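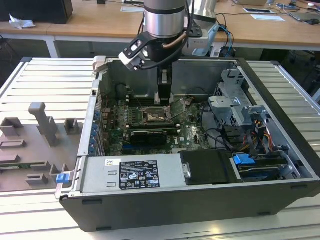
Workshop Tips: Cleaning and Servicing a Desktop Computer Tower
Fludley Community Workshop, Household Electronics Bench
Last revised 6/28/23

These tips are provided for members who use the electronics bench to clean, inspect or upgrade a desktop computer. They cover ordinary tower cases with a removable side panel. They do not cover laptops, all-in-one units or monitors, which are handled under separate guidance available at the front desk.

Before the Case Is Opened

Back up any files that matter. The workshop does not accept responsibility for data on a member's drives.

Shut the computer down through its menu, switch off the power supply at the rear if it has a switch, and remove the power cord. Press the front power button once after the cord is out and hold it for 10 seconds. Disconnect the monitor, keyboard, network cable and speakers. If the rear connections are crowded, mark each cable with a strip of masking tape before it is pulled.

The power supply itself is never to be opened at this bench. It can hold a dangerous charge after it has been unplugged. Units that are noisy, scorched or filled with dust are to be replaced as a whole.

Positioning the Tower

Lay the tower on its side with the opening facing up. Working on an upright case puts the weight of the hand on small connectors and allows dropped screws to fall behind the board. A slatted worktable is suitable, provided that a tray is kept at hand for screws, which will otherwise find their way through the gaps.

Place the tower so that the worker can see straight down onto the motherboard. Cables belonging to lamps and other bench equipment should run to the back of the table.

Static Electricity

Wear the wrist strap supplied at the bench and clip it to the grounding point. Where no strap is available, touch bare metal on the case before handling any part, and again after walking away and returning. Wool sweaters and fleece jackets should be left on the coat hooks. Hold boards and memory modules by their edges.

Removing Dust

Begin with the largest deposits and finish with the smallest openings.

Use a soft, dry brush on fan blades, grilles and the drive cage. Stamped metal brackets collect lint in their corners, and a narrow brush reaches these better than a cloth. Hold each fan still with one finger while it is brushed or blown. A fan that is spun by compressed air may be damaged.

Keep cans of compressed air upright and use short bursts. Ordinary household vacuum cleaners are not permitted inside a case. The small Briron bench vacuum may be used near the opening to catch dust that has been loosened, with the nozzle kept clear of the board.

Household sprays, furniture polish and damp cloths are not to be used on any part of the interior. The outside of the case may be wiped with a lightly dampened cloth once the panel is back in place.

The Processor Socket

The socket is the most easily damaged part of the board. On many models it holds rows of very fine contacts, and one bent contact can prevent the computer from starting. Do not brush, blow or touch an open socket. If the processor is out, fit the plastic cover that came with the board, or lay a clean card over the area while work continues elsewhere.

The retention lever should move with steady, moderate pressure. If it does not, stop and check that the processor is seated according to the marks on its corner. Used thermal paste is removed from the processor and the cooler with isopropyl alcohol and a lint-free wipe, and fresh paste is applied before the cooler goes back.

Memory and Expansion Cards

Release the clips on a memory slot before lifting the module. When a module is returned, line up its notch with the key in the slot and press evenly at both ends until the clips close.

A graphics card is normally held in three ways: by its slot, by a fastening at the rear bracket, and by a small latch on the board. All are to be released before the card is lifted. In many cases with colored plastic fittings, the colored pieces are the ones meant to be handled without tools, and these should be tried gently before a screwdriver is used.

Drives and Wiring

Slide drive carriers out slowly and disconnect the cables by their plugs. Pulling on the wires loosens them inside the connector.

Bundles of power wires should be kept clear of the fans and away from the panel opening. Use soft ties. Data cables may be curved but should not be creased. Before the panel is refitted, confirm that no cable will be pinched along its edge.

Closing Up and Testing

Count the screws in the tray. Check for tools and wipes left in the case. Return the tower upright, refit the panel, reconnect the cables, and plug in the power cord last. If the computer does not start, disconnect it again before reopening the case; the usual causes are a loose power plug on the board or a memory module that is not fully seated.

Supplies and Bench Times

Brushes, wipes and soft ties are kept in the Sturnetti cabinet to the left of the door. Wrist straps are signed out at the front desk and returned the same day. The bench may be reserved for up to two sessions per member in July. Unwanted parts go in the gray Stergiou recycling bin, with batteries placed in the separate container beside it.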